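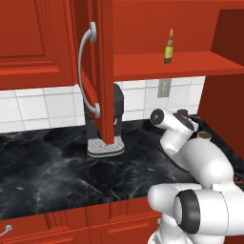
Figure 1. Red kitchen cabinets with a bottle on the shelf. Computer rendering.

Short Notice: Work Schedules at a Kitchen Store in Detine

Final project report, Work and Community seminar
Phong Khương
Sunday, April 26, 2026

1. Topic

My project is about how hourly workers at the Norkero store in Detine get their schedules, and what happens when those schedules change. Norkero sells kitchens, both the cabinets and the planning service that goes with them. It opened in 1925 as a hardware store and still uses the same building on the main street, with a newer showroom on the back. Most of the floor staff and all of the stockroom staff are paid by the hour.

I picked this topic because the pay at Norkero is a little higher than at other stores in town, but people I knew there still complained about money. I wanted to find out why. The short answer is hours. A worker can have a decent hourly rate and still not know what the next paycheck will be.

2. How the schedule works

The store switched to a scheduling program called Mai before I started the project. Managers enter the expected sales and the program suggests how many people are needed for each block of the day. Workers see the result on their phones. Store policy says the schedule goes up 7 days ahead. The policy does not say that it has to stay the same after that.

There are two kinds of changes. One is a cut, when a worker is told not to come in or is sent home early. The other is an add-on, when a worker is asked to take extra hours. Add-ons are supposed to be voluntary. Several workers told me they did not feel free to say no, and one said she had turned down two in a row and then got fewer hours the next week. I can't prove those things were connected. The store manager told me hours are given out by sales need and availability only.

3. Method

I handed out a paper survey at the employee entrance, with permission, and left a box in the break room. I got 60 surveys back from the store and from the Fistenero warehouse across the river, which delivers for it. I then did longer interviews with nine people. I also asked workers to keep a simple log of posted hours and worked hours. Only a few kept it up, and the logs have gaps, so I used them as background.

The survey was anonymous. In the interviews I let people choose whether to be named, and most chose not to be.
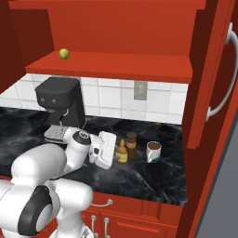 Figure 2. A small green fruit on the shelf of an open red cabinet. Computer rendering.

4. What people said

Cuts were the most common complaint. People in the stockroom had them more often than people on the sales floor, mostly when a truck was late or a delivery was moved. If the truck does not come, the unloading crew is sent home and loses the pay for the rest of the shift. A man who drives in from outside Detine said he had spent more on gas than he made on one of those days.

Child care came up in almost every interview with a parent. Day care has to be paid for whether the shift happens or not. One mother said she now leaves her son with her sister and gives her groceries when she can't give her money.

Second jobs were another problem. Workers with short weeks at Norkero want a second job, but they have to keep their availability open in Mai to get good hours. Marking even one evening as unavailable can move a person down the list. I heard this from workers in both buildings.

December was different. Hours were long and steady, and people liked the paychecks even though they were tired. After the holidays the hours dropped quickly. Some workers had signed up for car payments during the busy season and had trouble keeping up.

5. What could change

Workers had two main ideas. The first was show-up pay, meaning a minimum payment if a person reports for a shift and is sent home. The second was a rule that changes after posting need the worker's written okay. The manager said she would be open to the second one for the sales floor but that show-up pay would have to be decided by the owners. I wrote to the owners and have not gotten an answer.
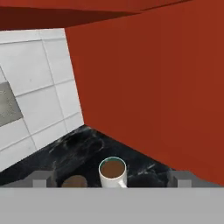 Afonso Teixeira read a draft of this section and said that show-up pay would matter more to him than a raise, and that I should have asked about sick days too, as people come in sick when they are afraid of losing hours. He also thought two paid hours would be too low and that it ought to be half the shift.

I did not have time to add sick days to the survey. I went back to three of the people I had interviewed and asked them, and all three said they had worked sick at least once this winter.

6. Limits

The survey was in English only, and some of the warehouse crew mainly speak other languages. People who had already quit are not in it. I also did not see the settings inside Mai, so what I say about how it ranks workers comes from the workers themselves.

A copy of the blank survey is attached. The completed ones are with my instructor and will be shredded after grading.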